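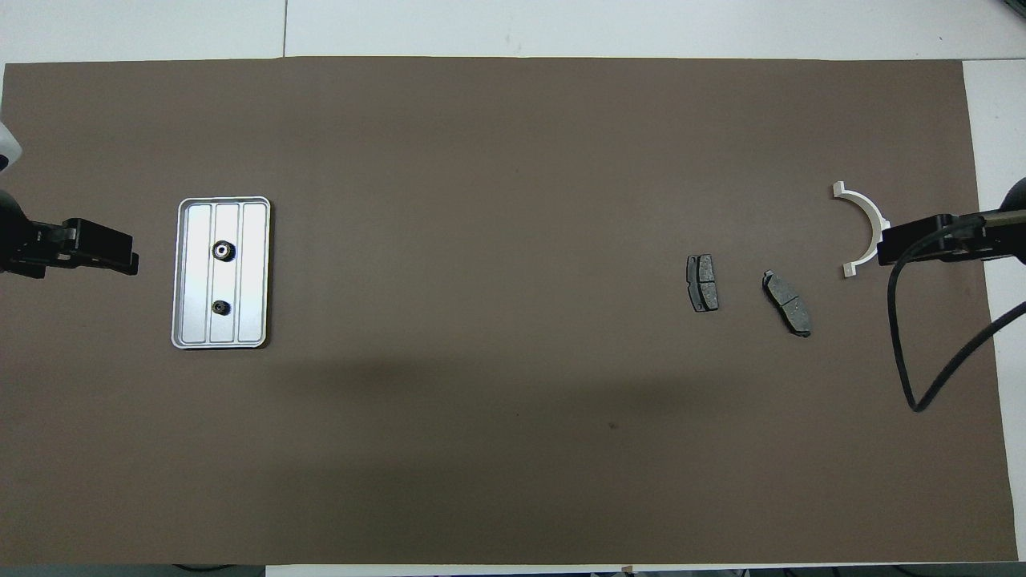

4.2 What we bought, and what we'd buy next

Our first budget went almost entirely to the arms, and I'd split it differently now! We put in for two Proren grippers and a spare set of finger plates, then found we had next to nothing left for trays, mats and cable guides (the cheap stuff, which I kept pushing to the bottom of the list). The Fimora quote for part trays came to $193 each, and we needed 11 of them.

Figure 3. Bench layout used for costing, with two grippers facing each other over a brown mat, a metal tray on the left and two brake pads on the right.

Vostholm quoted 38 working days on replacement cables, so we ordered those in April, well before the arms shipped. I'd do that again. For the second bench we're pricing the mat and trays first, and the grippers come out of whatever is left.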